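Home Projects Reports Archive Contact

Equipment Plan for the Second Arm Station
Project report, Vistulthorpe student robotics track
1 July 2023

1. What we were asked to do

Work out what it takes to go from one tabletop arm station to 2 by the start of the September term. Buy list, order of buying, what can wait. Not asked to design anything new. The second station has to match the first closely enough that a task set up on one can be moved to the other without redoing everything.

Budget was never given as one number, so we sorted everything by "needed on day one" and "can come later".

2. How we went about it

Spent two weeks writing down everything we touched during a normal run. Arm, gripper, cables, table, the toys, the tub they go in. Then things you only notice when they're missing: clamps, tape, spare fingertips, a second e-stop, a power strip with a long enough cord. List came to far more lines than expected, most of them cheap.

Three suppliers looked at. Prorham for the arm, Keskinen for the gripper and mounts, Prikia for everything small. Prorham was the only one that answered our email in the same week.

3. The arm

Same model as the one we have. We did look at a cheaper one with less reach but then the calibration files don't carry over and neither do the mounts. Savings gone on rework. Recommendation is to stay with Prorham.

Lead time is the real problem. Quoted 7 weeks, and that's after the purchase order clears, which last time took longer then anyone planned. If the order isn't in by mid month the arm misses the start of term. Everything else on the list can slip. This can't.

Ask for the longer cable when ordering. The standard one is fine until the wrist turns over, then it pulls.
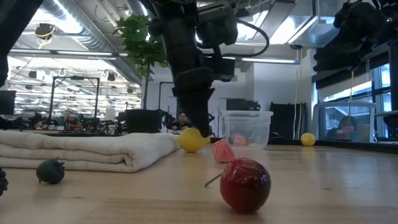

4. Gripper and fingertips

One gripper per arm plus one spare shared between both. Keskinen sells the fingertips in packs and they wear out, mostly on the rubber edge. Slick plastic fruit is hard on them, as the grip has to be set tighter. We put down 15 pairs for the year. Might be high. Running out in the middle of a term is worse.

Mounts: two, same hole pattern as the existing ones. Check the drawing before ordering, the catalog has an old version and a new version under nearly the same part number.

5. Objects and containers

Toy fruit is cheap and gets lost. Buy double sets, same maker, same colors, so both tables have matching items. A set from a different store looked close enough on the shelf, but the apple was bigger and the gripper settings had to be changed for it. Clear containers also in pairs. Towels we already have.

We set aside $300 for this whole group and don't think it will all get used. Leftover should go to fingertips.

6. Table and power

Same height table, wood top. Needs to be bolted or weighted, a light one shakes when the arm stops fast. We did not price the bolting, facilities has to quote that. Also they need to confirm the circuit on that wall can take another station. Still waiting on an answer as of this report.

7. Can wait

- Second label printer
- Tool cart
- Better desk lamp
- Spare monitor (old one works)
- Storage bins for the toy sets, shelf is ok for now

8. What we'd do differently

Ask for quotes first and write the list after. We did it backwards and had to redo the sheet when shipping turned out to be charged per box at Prikia. Combining small orders into one fixes most of it. Also should of asked about warranty at the start, Prorham's starts on the ship date, so an arm sitting in a box all August is losing coverage.

9. Next steps

Purchase order for the arm goes in first, by itself. Gripper and mounts after the drawing is checked. Small items in one Prikia order once the table spot is confirmed. The full sheet with part numbers is in the shared folder, tab two. Tab one is the old version, ignore it.

Back to Reports Next report Top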